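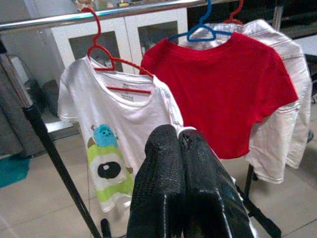

Clothing Swap: What to Bring and How We Hang It

The next clothing swap at Ranville Hall is in September, and drop-off is open now. Bags are accepted at the side door through the end of the month. The deadline for large donations (more than two full bags) is 11th August, so that there is time to sort them.

The spring swap took in 3,401 items. Most of them found a new home. What was left went to the Shaikh Street thrift store, apart from 87 pieces that were too worn to pass along and went to textile recycling. We would like that last number to be smaller this time. Please check for broken zippers, stains under the arms and missing buttons before you pack a bag. If you would not give it to a friend, put it in the recycling bin at the Vevitz parking lot instead.

Everyday clothes go fastest. Plain T-shirts, kids' shirts with cartoon prints, jeans and denim jackets are usually gone in the first hour. Bright colors do well too, red especially. We have plenty of formal wear left from last year and do not need more of it.

On hanging and folding

Several people have asked why some clothes are on the rail and others are on the table. The rail holds tops, jackets and dresses. Pants, shorts and skirts are folded and stay on the table. Denim jackets are heavy, so they should go toward the ends of the rail, close to the uprights. The middle sags if too many of them are put there, and then everything slides together and people can't see what they are looking at.

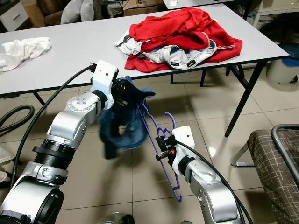 Hangers are plastic and come in mixed colors. The color does not mean anything. It is not a size code, and you can use whichever one is nearest. Sizes are shown on the paper tags, which are pinned to the care label or the inside of the collar.

When you put a T-shirt on a hanger, feed the hanger in from the bottom hem and bring the hook up through the neck. Pushing it down through the collar stretches the neckline, and a stretched shirt is one that gets left behind. For jackets, do up the top button after hanging so the shoulders stay put.

Sort before you hang. Tip one bag at a time onto the table and pull out anything denim first. Jeans and jackets look alike when they are balled up together, and they tend to hide smaller things underneath. Reds and whites should be separated early as well. We have had dye come off a new red shirt onto a white one that was still damp from somebody's washer. Please bring everything fully dry. 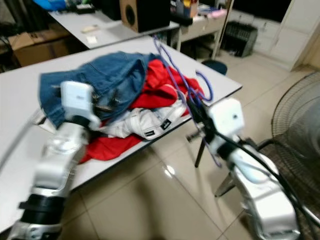 Keep spare hangers off the pile. They hook into belt loops and sleeves, and a pulled thread on a knit top can't be fixed on the spot. There is a bin for them under the sign-in desk. We own 1,000 hangers and have ordered another 30 of the clip kind from Skendavon for skirts, so there is no need to bring any from home.

Check pockets, front and back. In the spring we found house keys, a bus pass and a fair amount of change. Anything found goes in an envelope at the desk with the date on it.

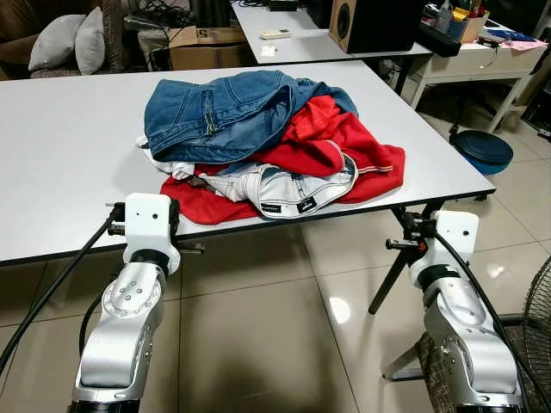
Denim, reds and whites on the sorting table, still to be separated.

Folded jeans are stacked with the waistband facing out so the label can be read without unfolding the pair. Stacks should be no more than eight high. Shorts go in their own stack. Zippers are closed before folding.

Sorting sessions run in the evening from six to eight. You can come for all of it or part of it, and there is no sign-up. Wear shoes you can stand in. The floor is tile and it gets tiring. Tea and coffee are in the back kitchen, and drinks should stay there while clothes are out.

Questions about drop-off can be left at the Ranville Hall front desk.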